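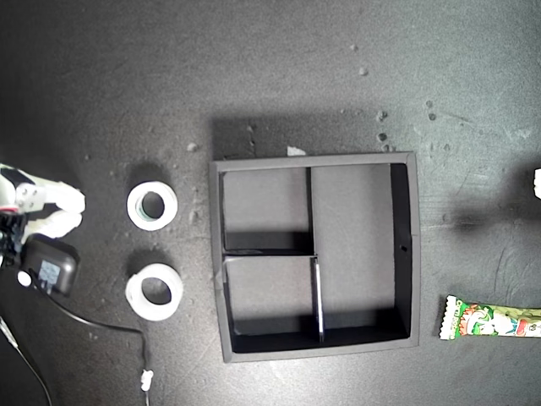 Where does a roll of tape end up when the desk has a divided tray on it? Next to the tray, in most of the offices we went through, and only sometimes inside it.

Figure 1. Three-compartment tray, dark gray, with two rolls of white tape to its left. Large compartment on the right, two small ones stacked on the left.

4.2 Round things and square compartments

The Ornstead survey took in 406 desks and worktables. Trays of one kind or another on 185 of them. We had expected the usual trouble – pens mixed with clips, clips mixed with crumbs – and that is covered in 4.1. Tape was not on our original list at all. It got added in October, after the pilot, when the coders kept writing it in the margin.

The difficulty is simple geometry, or partly that. Tape is round and fairly thick. Tray compartments are mostly square or long, and sized for pens and cards. A roll laid flat in a small compartment either doesn't go or goes and can't be got out again without turning the tray over. Laid flat in the large one, it takes the floor of it and leaves four corners that collect things. Stood on edge it rolls, unless something else is holding it. People seem to know all this without trying it. Asked why the tape was where it was, most said it just lived there.

Two-divider layouts of the type in Figure 1 are the most common in our material. One long divider left of center, one short one meeting it from the side. Gives two small compartments and one tall one. Small parts and pins went left, nearly always. The tall side was less settled: scissors, a ruler where it fit, a charger, receipts, tape if there was any room remaining. We coded the tall side as "general" and would do it differently now. "Overflow" would of been the better label.

Height matters as well, more than we first gave it credit for. A low rim lets a thick roll stand proud of the tray, which is fine on an open table and no use at all if the tray has to slide under a shelf or into a drawer. The Skidberg trays in our set had the lowest rims and the most tape in them. The Tosh ones were deeper and had hardly any. We don't want to make much of this. The two were used in different departments and we did not swap them, which in hindsight was the obvious thing to do.

Chargers and cables deserve a line. They share the ground just outside the tray with the tape, and a cable that runs past the tray tends to decide which side gets used. On desks with an outlet at the left, the loose things were mostly to the left too. Not tested formally. Also debris: paper scraps and crumbs were noted behind and beside trays much more often than inside them. A wipe-down goes around the tray, not under it. See Table 3 for the cleaning notes.

Then there are the rolls themselves. Coders recorded width, outer size and whether the core was plain or printed. The printing turned out to be a nuisance, as some coders took it for a size marking and others ignored it. Lettering on the inside wall of a core is easy to see when the roll is tipped toward you and very hard to read all of, so entries like "green letters, partial" are common in the raw sheets. We kept them as they were.

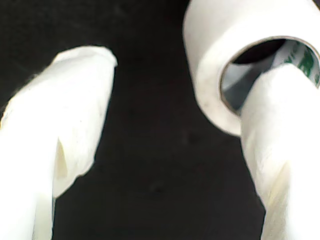

A reader of the draft asked whether the tray was the wrong place to be looking in the first place, and pointed out that a hook or a short peg would take any roll by its core and leave the tray out of it. Fair. The hole through the middle is the one feature every roll has, and no tray in the survey made use of it. We had pegs at the Arneo site only, 10 desks, put up by the people who worked there. Tape was on the peg at nearly every visit. Second rolls were not. The second roll was on the table, next to the tray, same as everywhere else.

The reader also thought that two rolls on one desk should be treated as a stacking problem. We looked at it again with this in mind. Rolls of matching width do get stacked. Rolls that differ, even a little, mostly get set one in front of the other, and stay that way between visits. Differnt widths were common, so stacks were rare.

Total loose items logged came to 971 across all sites, tape included. Breakdown by type in the appendix. Tape is a small share of it but takes up more surface than its share, and in the interviews it was brought up more than anything except cables. Most of what was said was mild. It's in the way, it's fine, it's where I can reach it.

Drawers are taken up in 4.3. The coding is the same except that "next to the tray" is dropped, there being no room beside the tray in any of the drawers we opened.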